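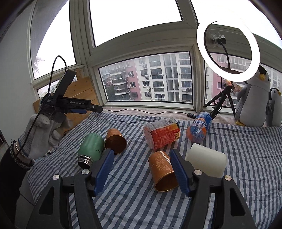

3.2 Storage of hot drinks in the sleeping room

The diaries described in Section 3.1 record when a drink was taken but say little about where it was kept beforehand. This matters for the estimate of evening intake. A drink prepared in the kitchen and finished there has a known volume and a fairly well-defined time. A drink carried to the bedroom in an insulated bottle may be consumed in small amounts over several hours, and the respondent may enter it once, several times, or not at all. Lindemann's earlier survey of boarding houses in Prunthorpe treated all bottles as full servings taken at the time of filling. We did not follow this convention, for reasons given below.

Of the 34 households that entered the study, 27 returned diaries complete enough to be used in this part of the analysis. The diary period was six weeks, beginning in May. Respondents were asked to note the time at which an insulated bottle was filled, the time at which it was first opened, and the level of liquid left in the morning. The level was marked on a paper strip supplied with the diary and later converted to volume using the inner dimensions of the bottle. Where the bottle narrowed toward the neck, the conversion was made separately for the shoulder and the body. Entries without a strip were kept for the timing analysis and dropped from the volume analysis.

Two patterns of use can be separated. In the first, the bottle is filled shortly before the respondent goes to bed and stands closed on a table or the floor until it is wanted. In the second, it is filled earlier, is opened repeatedly while the respondent reads or talks in bed, and is often left among the bedding together with the cup. Bottle and cup may then both end up on their sides, like the green thermos and the copper-colored cup on the striped quilt in Figure 4. The distinction is relevant to the volume estimate, as the second pattern carries a greater risk of loss by spilling, and liquid lost in this way would be counted as intake if only the morning level were considered.

To limit this error, the diary included a yes/no entry for spills. Respondents who answered yes were asked to estimate the loss in cups. These estimates are coarse. In a small check carried out with the Savchuk household, known amounts of water were poured onto a folded towel and the members were asked to judge them. Small amounts were overstated and larger ones understated, and we therefore applied no correction factor. Nights with a reported spill were excluded from the volume totals and are listed separately in the appendix.

Cup size was a second source of uncertainty. Most households used more than one cup, and the cup named in the diary was not always the one measured at the first visit. Where the two differed, we used the measured volume of the cup named, if it was available, and otherwise treated the entry as missing. Zhuravel has argued for using a single household average. This is simpler, but it hides the difference between adults and older children, who tended to choose different cups within the same home.

The time of last intake was taken as the latest diary entry before lights out. For nights on which the bottle was first opened after 10 p.m., the entry was checked against the morning level. If the level had not changed from the filling mark, the entry was assumed to refer to another drink. Cases of this kind were uncommon and were concentrated in the Uler district, where respondents often noted water from the tap under the same heading as tea. The wording of the heading was changed before the second round of visits.

The temperature of the drink was not measured during the diary period. Respondents in Mivulgate were asked at the closing visit whether the drink was usually hot, warm, or cool when finished. Their answers are used in Section 4 as a grouping variable only.

Figure 4. Insulated bottle and cup on bedding.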